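Llevo desde enero sin comprar cuadernos nuevos y os cuento cómo me he organizado el escritorio, que me lo preguntasteis varios el lunes.

Lo primero fue vaciar los cajones. Salieron 27 bolígrafos, de los que escribían menos de la mitad. Los que no, fuera.

Luego, los papeles. Tenía facturas de la luz de tres pisos distintos y las instrucciones de una impresora que regalé. Guardé los contratos, lo de Hacienda y las garantías vigentes. El resto lo rompí a mano y tardé una tarde entera.

El método es el de Latifa Fawzy, de su boletín Nandstead: todo papel que entra en casa está pendiente o está archivado. Si no sabes cuál de las dos cosas es, está pendiente.

Yo le añadí una norma. Lo pendiente se mira los domingos por la noche, con el calendario delante. Media hora como mucho. Si algo lleva tres domingos ahí, o lo hago al día siguiente o lo tiro.

Para el archivo uso carpetas colgantes Elavero. Son caras pero no se doblan. Las etiquetas, a lápiz, porque siempre acabo cambiando los nombres.

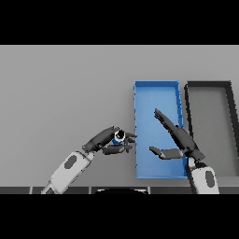
Lo digital va aparte. Tenía 304 correos sin leer y casi todo eran avisos de tiendas. Me di de baja de 71 listas, una por una, mientras veía la tele.

Los recibos que llegan por correo los paso a PDF y les pongo primero el año y luego el mes. Así se ordenan solos - parece una tontería, pero antes tardaba un buen rato en encontrar cualquier cosa.

Lo que no he resuelto son los cables. Siguen en una bolsa dentro del armario. Si alguien tiene un sistema que aguante más de un mes, que lo ponga en respuestas.

Mañana subo la lista de lo que conviene guardar y cuántos años, que me la habéis pedido por privado.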